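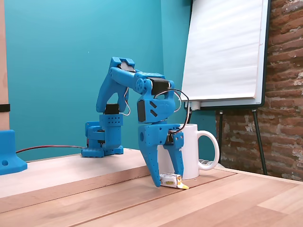

The small blue arm at the break table, with a mug and a wrapped bar.

Workshop tips: living and working beside a small arm
By Narayanan Bangera, packing and repair room, Grillevgate
16 October 2018

In January our workshop began to use small printed arms for the light jobs, mainly to pick up a packed item and set it in its place. We are a small firm and we send out spare parts and gift boxes for Stidano. Before, two of us stood the whole morning doing the same movement. Now the arm does a part of this, and we do other things, and some of those other things we had to learn. Several readers of the Witside page asked me to write down what helped us, so I have collected it as tips.

Start with light things from the kitchen
Before you give the arm your real goods, give it a cup or a snack bar. If it drops a bar, you have lost very little. Take also something smooth and something that is soft at the end, as the grip is different for each. My colleague Marisol Ambrose made all her first trials in this way and she still does it when a new finger is fitted.

Mark the place of each object
An arm that repeats a movement will go to the same point, even if the object is not there any more. Put a bit of masking tape on the table where the object must lie. Remove the tape at the end of the week, otherwise the glue stays in the wood. If it has stayed already, a few drops of cooking oil on a cloth will take it off. Leave it for ten minutes and then wash with soap.

Look after the cables
Most of our stops in the first weeks came from cables, and very few from the program. Leave enough length at the wrist so that it can turn without pulling. Lay the power cable at the back of the table or in a wide loop, and never across the place where people put their hands. We tie ours with old shoelaces, which can be opened again, while plastic ties must be cut each time.
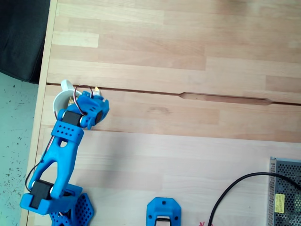
Keep the power supply in a corner of the table where air can pass over the holes in its cover. Do not lay papers on it. A dry paintbrush, the soft kind for varnish, is good for the dust. Switch off and pull the plug first.

Check the screws on a fixed day
Printed parts become a little loose with use. We go over all screws by hand every 112 hours of running, which Nithin Varghese writes on a card hanging by the door. Do not turn hard. When you feel the plastic begin to resist, stop there. A screw that has eaten its hole can be saved with a thin piece of toothpick and a drop of wood glue.

Agree who may stop it
This is more a tip about people. In the beginning only Nithin had the permission to stop the arm, and the others waited for him with their arms crossed. Macarena Paredes asked for a change, and now anybody can stop it and does not have to explain. It made the room calmer. I recommend to decide this on the first day.

Share the new work fairly
The packing became easier for the back and more tiring for the eyes, because now we watch and correct. We change places every hour. The person who watches does not answer the telephone. Krishnamoorthy Warrier, who packed by hand for many years, was afraid that there would be no hours left for him. His hours are the same as before, but he does more repairs, and he told me that he misses the packing a little, as he could think about other things while doing it. I think one should ask people about this and not only about the speed.

As for the speed, on a good day we send 384 boxes with the arms, and on the day when both of them were out of order we sent 169. Six of us work here, the same number as last year.

For cleaning the table
Wipe wood with a cloth that is nearly dry, along the boards. Crumbs go into the seams, and an old toothbrush takes them out. Do the table before you switch on in the morning, and keep all sprays away from the motors.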